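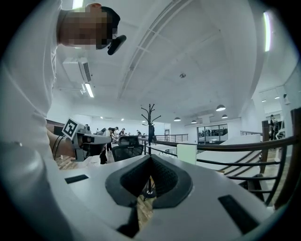 Fig. 2. Wall-mounted air con unit, tube light close by, smoke detector on the ceiling.

Room Services, handout 5: reading a ceiling

Bring this to the walk-round at the Starevel building. Most of you lost marks last time for only looking at the floor plan.

Start with lights. Fitting near you first, then work outward. Note which are on. In Fig. 2 the fluorescent fitting is lit, so is the slim tube under the air con. Mark lit ones with a solid line on your sketch, unlit with a dashed one.

Air con next. Wall or ceiling? Where is the vent, what sits in front of it? Unit in the figure has louvres, draw them as short strokes. Don't guess the make. If theres a label, copy it, otherwise write "not seen".

Smoke detectors. Small circle with an S in it. Measure to the nearest wall and to the nearest air vent, both. Draughts matter, see Biswas notes p. 44.

Tracks and beams. A long recessed line could be either, and from below you often can't tell. Write "track/beam" and a question mark. Full marks for the question mark, none for a wrong guess.

Ceiling colour: goes in the lighting box on the form. White = high reflectance, pick the top band.

Sketch size: one side of A4, ceiling only, north arrow. Room number in the corner (we are in 176 for the practice one). Pencil please.

Common slips
- fittings drawn as if seen from above, then flipped when copied up
- detector left off compleatly
- heights missing

Forms are in the Nomance tray outside the office. Hand in by end of May, stapled, name on both sheets.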